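Desk surface, month two

The old top was glossy white and threw the lamp straight back at me, so in December I replaced it with a matte dark gray one. It is a Wenum, the 3 cm version, cut to fit the alcove. I paid 649 for it, plus a small charge for the cut.

Notes after two months of use. Glare is gone at every lamp angle I tried. Fingerprints show only after cooking oil. Dry crumbs show immediately, and a microfiber cloth picks them up in one pass. Spray cleaner left streaks that took four wipes to clear, so I went back to plain water.

The gray also changes how other things look on it. I had planned to put the Cata tray back in the kitchen, but yellow reads well against a dark surface and it has stayed.
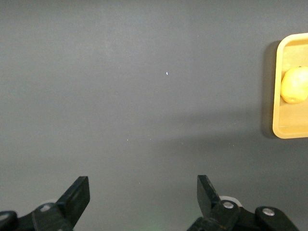
Yellow tray on the matte top, one piece of fruit in it.

The tray has a raised rim, so fruit does not roll when I bump the table. Next job is the edge banding on the left side, which Pascual sells by the meter.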